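How to Fold a Patterned Cloth on a Big Table (and Get the Table Tidy While You're At It)

If you've ever tried to fold a tablecloth or a light throw on your lap, you know how that goes. One side slides off your knees, the other side ends up twisted, and after a while you stuff the whole thing in a drawer and hope for the best. I did it that way for years! Then we got the use of the long meeting table at Takness, and I've been spoiled ever since, so let me walk you through how I do it now.

What you need

A long table with a clean top
Your cloth, shaken out
One box or organizer for all the little things that are on the table already
A spare 26 minutes, if you have a whole pile to get through (a single cloth takes 2)

Step 1. Gather up the small stuff

Go along the table and pick up every cord, clip and stray bit you find. I like an organizer with dividers, because cords will wrap themselves around anything they're sitting next to. Put the cords in a section of their own and the tiny pieces in another. If you have labels, wonderful, use them, and if you don't, a strip of tape and a pen will do fine. Then slide the box toward the back, where you can still reach it but your elbows won't.

Step 2. Lay the cloth down and find a corner

Drop the cloth on the table any way it lands. It will be a heap at one end and a bit flatter at the other, and that's perfectly all right. Look for one corner, take a good pinch of it, and lift it just clear of the tabletop before you pull. If you drag it flat along the wood, the layers underneath come along for the ride and you're back where you started.

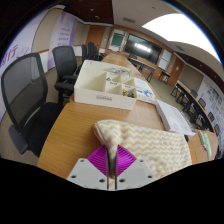
Keep hold of that corner and work the bunched part loose with your other hand, a little at a time. When a fold won't let go, lift it and give it a gentle shake. Once the corner is free, lay it down near the edge of the table and go find the next one.

Step 3. Let the pattern do the measuring

Stripes and zigzags are a gift here. Smooth the cloth from the middle outward, then turn it until the rows run straight along the length of the table. Bring one long side over to meet the other and check that the rows line up (peek underneath, too). If they wander off at one end, open it up and try again. A plain cloth will hide a crooked fold from you until the very last turn, which is so annoying.

Step 4. Fold it down to size

Fold in half again the long way, then bring the short ends in until it fits your shelf. Press each fold with the flat of your hand as you go. I stop when mine is the width of a dinner plate, but suit your own cupboard. Store it with the rounded edge facing out, and next time you can pull out one cloth without the others following it onto the floor.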